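June 18, 2018

I have two parcels to get out before July, one to Okville and one to my aunt in Isthorpe, and neither of them is finished. The Okville one is the smaller of the two and the one I keep redoing.

The box is one I had left over. It's brown outside and white inside, which I like, and it still has the old sticker on the side. I'll put the new label over that when I close it. It's a bit too big for what I'm sending, and I've gone back and forth on whether to look for a smaller one. The next size down at Halonen, the stationery shop, is shallow enough that a bottle has to lie flat, and then it takes up the whole bottom. So I'm staying with the big one and filling the gaps with paper.

My rule is snacks at one end and toiletries at the other. I did it the other way once, everything mixed, and the crackers tasted like soap when they arrived. Flat things go down first. Anything with a cap goes against a wall of the box so it can't roll.

The checkered cloth stays on the table while I pack. It keeps the small stuff from sliding, and I can shake the crumbs off it later.

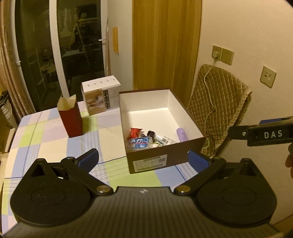
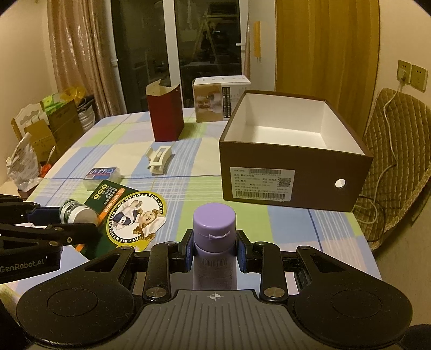 The lavender bottle is the item I worry about most. Caps come loose in the mail. I put a strip of tape over the cap and then put the whole bottle in a freezer bag, and I press the air out before I zip it. For jars I do the same with the lid. The Mentholatum has its own box, so it gets no bag.

I'm using Condenach again for shipping. They charge by weight in steps, and my last parcel came to 1467 grams on the kitchen scale, before the paper. Taking out one bag of candy would have gotten me into the lower step if I'd thought to weigh it first. This time I'm weighing as I go.

Santeri Hämäläinen wrote in after my last packing post to say that tape on a cap leaves a gummy ring, and that he puts a square of plastic wrap under the cap and screws it back down over that. He says he's mailed shampoo that way for 10 years and had two leaks. He also thinks I should skip the paper and use socks, which weigh more but at least somebody can wear them.

I tried the plastic wrap on a bottle from my own bathroom and left it on its side in the sink overnight. It held. It only works on caps that screw off, though, and the flip kind will still get tape from me.

The socks I'm less sure about. One thick pair put 447 grams of snacks and socks on the scale where I'd had room to spare before. I may put in a thin pair and use paper for the rest.

The Isthorpe box hasn't been started. She wants tea and reading glasses, and I still have to buy the glasses.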